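Why I Still Want the Paper Newsletter

Our lodge in Plondumdale has 80 members, and in February we nearly dropped the printed newsletter. I'm so glad we didn't! Email is quick and cheap, and I read all of mine. But the paper copy sits on the kitchen counter for a month, and the whole household picks it up. 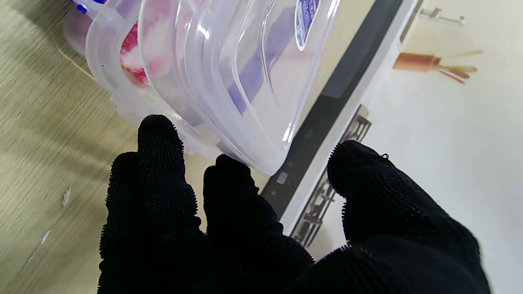 Telma Pereyra has put ours together for 20 years, and she still fits the supper dates, the hall repairs and the birthdays onto six pages. Try finding a birthday in your inbox.

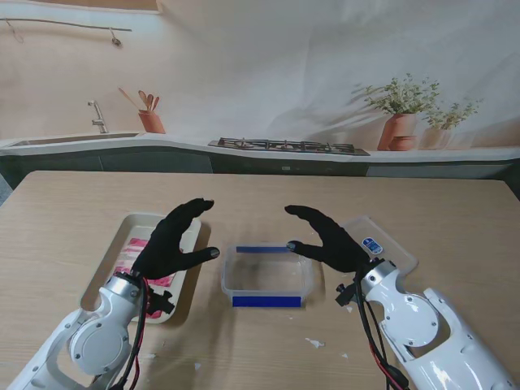
The other thing I love is folding night. Five of us sit down at the long table in the hall and the talk just goes. A light wooden table with three things set out in a row and a pair of hands over it, that's pretty much my idea of a good evening, and by the last stack we've usually planned the next supper too.

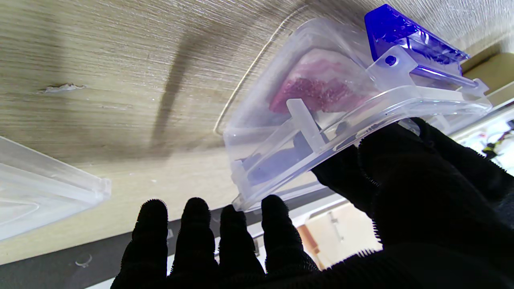

Suppers are where the newsletter really earns its stamps. Horațiu Mihăilă prints a sign-up slip on the back page, and people do send it in. It also reminds everyone to bring something for leftovers, and a clear plastic food container is the best kind, so you can see whose beans you're taking home.

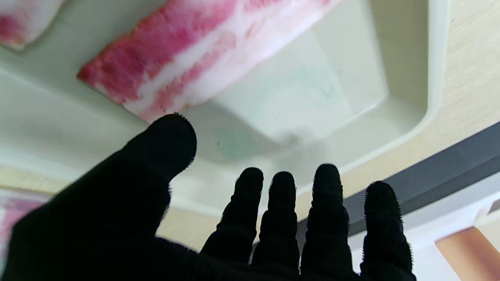

Sliced raw meat on a shallow tray.

The lodge over in Ollevano went all-email, and I hope they'll give paper another try. We'd gladly lend them our folding crew!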